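**Restberg 康复之家 安全巡查表(附意见)**

巡查日期:6/16/24
巡查人:Akash Tomar
陪同:Kanyarat Thepsuriya(戒断康复组)
表单编号:2559
床位:14,当日满员

标记说明:√ 合格;△ 需整改;× 不合格,当日处理

**一、药品与急救**

- √ 药柜双锁,钥匙由当班人员随身携带
- √ 交接班药品清点有两人签字
- △ 纳洛酮鼻喷剂:一楼备有 4 支,二楼没有
- √ 急救箱封条完好

意见:二楼住的多是入住不满一个月的学员,夜里出事要跑下楼取药,来回耽误时间。请从一楼调 3 支上去,一楼再补。药柜里有一盒已离院学员的处方药,袋上姓名清楚,登记本上没有写退还或销毁,Kanyarat 当场补登,销毁单另附。 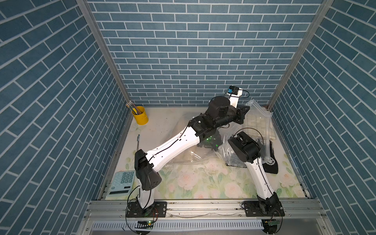

活动室的墙面和地面这次一并列入检查。二楼活动室打算重新贴墙,学员投票时不少人喜欢蓝色砖纹、白色勾缝的那种,就像图里墙板的样子,地垫也有人提议用图中那样浅底粉玫瑰的。颜色花样我没有意见,但墙面材料要有阻燃证明,地垫背面要防滑,边缘不能翘起。报价单上 Zirard 的货只写了尺寸,没写阻燃等级,请补齐再下单。

**二、消防与疏散**

- √ 灭火器压力正常,检查卡签到本月
- √ 楼道应急灯测试正常
- × 后门通道堆放折叠椅,已当场清走
- △ 疏散图仍是 1 月改隔断之前的版本

意见:后门的椅子上次巡查也写过。互助会散场后由带组人负责归位,请 Amnuay Yensuk 在带组人会上再讲一遍。疏散图改好后每层贴一张,旧的全部撕掉。

**三、入住物品检查**

- √ 检查时有学员本人在场
- √ 剃须刀、剪刀单独存放,领用登记
- △ 个人物品袋标签不统一,有的只写名不写床号
- △ 含酒精的漱口水、香水:清单上没有列明

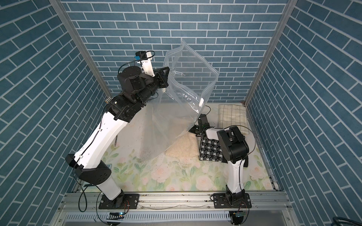 标签请统一写姓名、床号、入住日期,三项都要有。含酒精的日用品加进入住须知,放在第一页,家属来送东西时也给看一份。翻查行李时说话要客气,有学员反映接待的人当着别人的面念药名,这一条已和接待组谈过。

**四、仪式与小组活动场地**

- √ 圆圈小组室通风良好,座椅稳固
- √ 传统烟草和鼠尾草单独存放,不与个人物品混放
- △ 熏香用的陶碗下面没有隔热垫
- △ 室内烟感在熏香时由谁关、谁恢复,没有书面规定

意见:文化导师 Fergal Ó Néill 说每次都是他自己去关,结束后再打开。他请假那周是谁做的,问不出来。请写成记录单挂在控制箱旁,关和开各签一次时间。隔热垫可以先用厨房的石板代替。

**五、厨房与浴室**

- √ 冰箱温度记录完整
- √ 刀具上锁
- × 二楼浴室扶手松动,已贴停用告示
- △ 热水出水偏烫,Lemden 的恒温阀需要校准

意见:扶手修好之前,行动不便的学员使用一楼浴室,值班本上要写明。

**整改负责人**

| 事项 | 负责人 |
|---|---|
| 二楼纳洛酮 | Kanyarat Thepsuriya |
| 墙面材料证明 | Kieran Gallagher |
| 疏散图、恒温阀、扶手 | Kieran Gallagher |
| 烟感记录单 | Fergal Ó Néill |
| 入住须知修改 | Amnuay Yensuk |

标 × 的两项复查时先看。整改完成后在本表背面签字,复印一份交办公室。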